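Why Do Beds Wear Sheets?

Hi, it's Mahtab Shahbazi again, with another question about stuff around the house. Last week a reader asked me why we bother putting a sheet on a bed. Good one! I had to think about it for a while.

It's all about you, really. Your skin is always dropping tiny flakes, far too small to notice, and you sweat a little at night even in January. A mattress is thick and heavy and you can't stuff it in the washer. A sheet you can! So the sheet catches the flakes and the sweat — and the cookie crumbs, I'm looking at you — and then it goes off for a wash.

A big bed is also a very handy place to put things down. Phones, paper, snack wrappers, a plastic bag... I do it too.

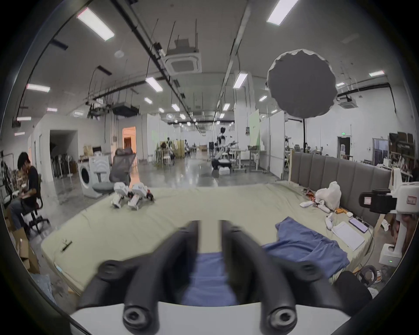
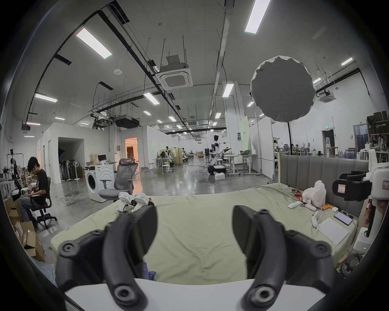

A big bed with a pale sheet, a gray padded headboard, and plenty lying on top.

Try it: clear and smooth a bed

1. Take everything off the bed. Wrappers go in the trash, and phones go somewhere they won't get sat on.
2. Pick up any cloth that's lying there and fold it.
3. Stand at one corner and pull the sheet gently toward you. Now do the next corner, and keep going till you've been all the way around.
4. Push the last wrinkles out with flat hands, starting in the middle. (My favorite part!)

Word to know

Headboard: the upright part at the top end of a bed. Some are hard and some are padded, so you can lean back on them and read — I've finished whole books that way.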